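Lists > Skulel-users > Archive > Thread view

Prev by thread Next by thread Index Subscribe Log in

Search this archive Go Advanced

Subject: Re: [skulel-users] Nightly snapshots filling the replica pool
From: Kavinda Marikar
Date: 2023-04-27

On the replica pool question, a few answers inline and then what we ended up doing on our side.

> We moved the Carrasco cluster to the new backup schedule and the
> replica pool has been growing ever since. Retention is set to 50
> on both ends. The source pool holds steady, the replica does not.
> Listing snapshots on the replica gives me 1,993 entries, and most
> of them belong to guests we deleted in December. Is the prune job
> supposed to handle these, or do I need to script it?

The prune job will not touch them. It walks the list of guests the scheduler knows about and applies retention to each one. When you delete a guest on the source, its entry goes away, and the replica copy stays with no policy attached. The source looks fine because deleting the guest there takes its snapshots with it.

You can confirm this by comparing the guest list on the source with the dataset list on the replica. On ours the replica had 179 datasets and the scheduler knew 96 guests. Everything in the difference was an orphan, apart from two datasets that hold install media and were never meant to be in a schedule.

> Also, does it matter that the two hosts have different block
> sizes? Motum support said no but I would like a second opinion.

It doesn't matter for retention. It can matter for how much space is reported. If the replica volumes were created with a smaller block size than the source, small guests will look larger on the replica than they do on the source, and the difference will not go away after a prune. Check the volume properties before you spend time looking for missing space. I wouldn't rebuild the pool over it.
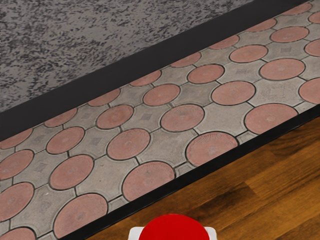

Speckled surface, black strip and round pavers, computer-rendered

What we did was write a short script that runs after the prune job. It builds the two lists, takes the difference, drops anything on a keep list, and marks the rest with a property and the current day. On a later run, anything that has carried the mark for 30 days gets destroyed. We added the waiting period after the first version came close to removing a guest that had only been moved from one host to another. During a move there is a window when the scheduler does not list it at all.

Some things to watch if you write your own:

- Take the guest list from the scheduler, not from the hypervisor. Guests that are powered off can be missing from the second one.
- If the guest list comes back empty, exit. Do not treat it as "no guests exist."
- Clones hold on to their parent snapshot. The destroy will fail and you will have to promote the clone first.
- Don't use the recursive force option from a script.

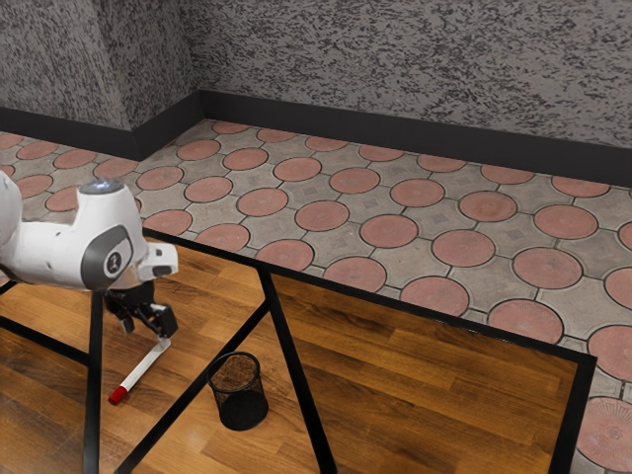

The keep list is a plain text file, one dataset per line, and it lives in the same repository as the script. Ours started with the install media and then picked up the volumes for Jinemari, which are replicated by hand and never appear in the scheduler. The names in there should say what the data is. One share was called vol7 for a long time, and the only way to tell what it held was to open a file. It now has a proper name and its own line in the file.

For the cleanup you have in front of you, I would do it in batches. Destroying a large number of snapshots in one go kept our pool busy well into the morning, and replication fell behind while it ran. Free space also comes back slowly, so the numbers may not change right after the command returns.

I can post the script if people want it. It assumes our naming, so you would need to edit the first section. Which release are you running on the replica side? The dataset listing has an extra column in the newer one and my parsing depends on it.

Kavinda Marikar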